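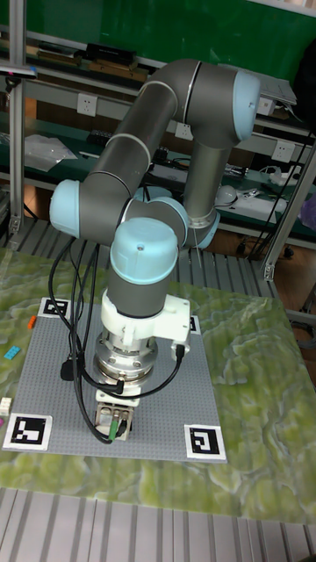

Hill Walking for Beginners
Handout 2: Planning a day on Tarnmont

Last time we looked at boots, layers and how to pack a rucksack. Now for the really enjoyable bit, which is choosing a route and working out how long it will take you. Bring your map and a piece of string to the next session!

The route
We will use the Plallus path as our worked case. It starts at the Plallus car park, follows the beck through the woods and comes out on open ground below the Huang hut. From there it climbs the south ridge to the top of Tarnmont and returns the same way. The full distance is 13 kilometres. The ridge is a joy in clear weather – broad grass at first, then a rocky stretch where you may want your hands free.

Working out your time
Allow one hour for every four kilometres on the map, then add ten minutes for each 100 metres of climbing. Lay your string along the path, bends and all, and measure it against the scale. Most people are surprised how much longer the string is than the straight line they had in their head.

Try it on the last section, from the hut to the top. It is 2 kilometres long and climbs 300 metres. That gives 30 minutes for the distance and another 30 for the height, so one hour of walking. Stops are extra, and so is time spent gazing at the view (please do gaze at the view).

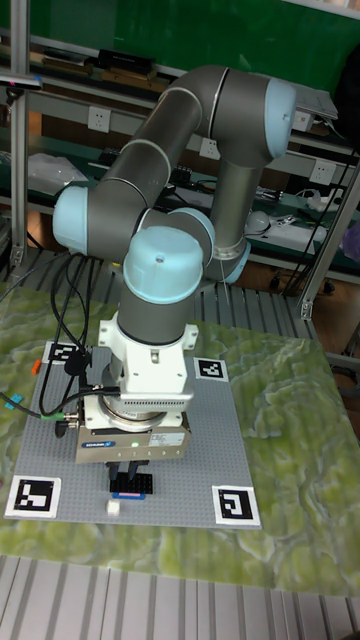
Robot arm with light blue joint caps, folded over a tabletop.

Water
The beck is the last water you will pass. Above the hut the ground is dry in August, so carry everything you need from the start. Two litres suits most walkers on a warm day.

Fog
Cloud can settle on the ridge very quickly. Take a compass bearing at the Plolari cairn while you can still see the path ahead, and write it on the edge of your map. If you lose sight of the path, stop, stay together and look at the map before anyone wanders off to have a look round.

Turning back
Pick your turning time before you leave the car park. For a nine o'clock start in summer we suggest one in the afternoon, wherever you have got to. The hill will still be there next month, and a half-day on the lower slopes is a lovely walk in its own right.

To do before next time
Read the chapter on contour lines, up to page 18.
Mark the hut, the cairn and the top on your own map.
Work out the walking time for the whole route up and back. The top is 700 metres higher than the car park.
Write down one place where you could shelter from wind.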